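From: Debashish Bhuiyan
To: Borstead Robotics Club list
Date: Thursday, February 8, 2018
Subject: Re: [borstead-robots] Okesex entry, mug task

Anwara Matubbar wrote:
> Two of us can record on Saturday with the hand-held grippers. If we get
> 2,340 demos before the July round I think the arm will learn the mug
> task without any hand-tuning. Pendo is keen. Any objections?

Not an objection exactly, but I'm not convinced. Where does 2,340 come from? Last year we were told more data would fix the drawer task, and we came sixth out of eight.

My worry is that we only ever practise on one set-up. Same pale table, same white mug, same box with the orange lid behind it.
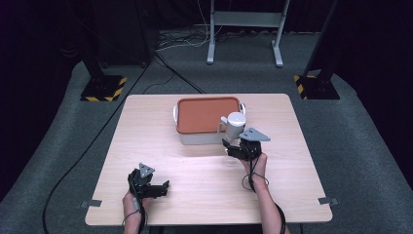 The Okesex judges bring their own mugs. They did last time, and Dzifa's run fell apart on the first one with a fat handle. I'd sooner have a small batch with the handle turned every which way than a huge pile of the same grab.

Also, who is checking the recordings? Jahangir found a batch in the Plikier folder where the left gripper hadn't logged at all, and we'd already trained on it.

I'll come on Saturday, but can we hold back two mugs for testing and agree now what score would make us drop the idea?

Debashish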